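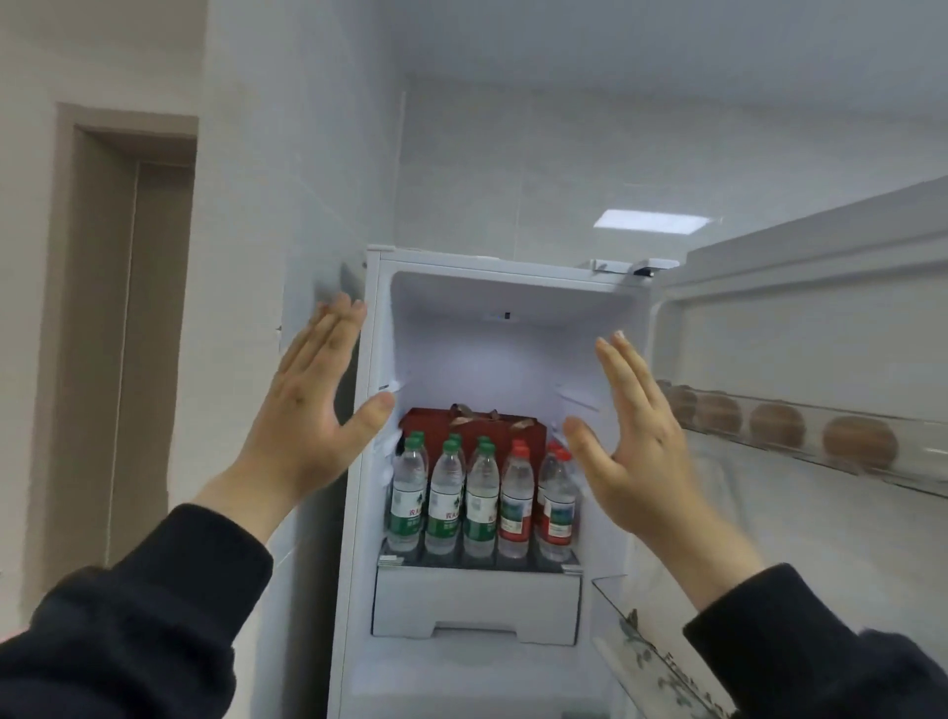 Both hands up at the open compartment, palms facing inward. Bottles on the lower shelf, eggs in the door.

Vesna Radonjić wants to talk about the pause. In household recordings made from the wearer's point of view, she says, people often hold their hands in the air for a moment before they commit to a grasp. For years her group at Skolomstead cut those moments out.

"We treated them as dead time," she says. "The hands were not touching anything, so the segmenter labeled them idle and the training set never saw them. Then we looked at what the policy was doing wrong, and a lot of it was happening just ahead of contact."

The policy in question is Pretach, a two-arm controller trained on egocentric video. Its task list is domestic, and the refrigerator is the part Radonjić considers hardest. The walls limit the approach angle, the door takes up space on one side, and the items at the back can be reached only past the items at the front.

The method she and Ilango Ramasamy settled on is simple to state. Each recording is split at the first frame of contact. From there the software works backward through the stretch in which both hands are visible and moving slowly. That stretch, which they call the pre-shape window, is kept and given its own label. The controller is then asked to predict hand spacing and palm direction before it predicts any motion toward the object.

"Spacing is the useful number," Ramasamy says. "If the palms face each other and the distance between them is set early, the reach itself becomes a short problem. If you leave spacing to the end, the arms correct inside the compartment, and there is no room in there to correct."

The comparison used 32 refrigerator layouts, with 15 trials per layout for each version of the controller. Wall contacts fell by 30 percent with the window included. Completion time did not change in a way the group is willing to report.

Radonjić is careful about the limits. The gain appeared in tasks that need both hands. For single bottles taken from the front row there was none, and in 2 layouts the new version did worse. Both had a shelf set high in the compartment, and the controller opened its hands too wide to pass under it.

Kalliopi Alexiou, who handles annotation, raises a separate problem. Slow hands do not always mean preparation.

"Sometimes the person is just deciding," she says. "You get the same posture and then they reach for the door shelf. We have a rule for that now - if the palms turn before contact, the window is thrown out - but the rule is crude."

A revised rule is due in April. It will use gaze direction where the headset provides it, and Ramasamy expects it to recover part of the discarded material. He would not put a figure on how much.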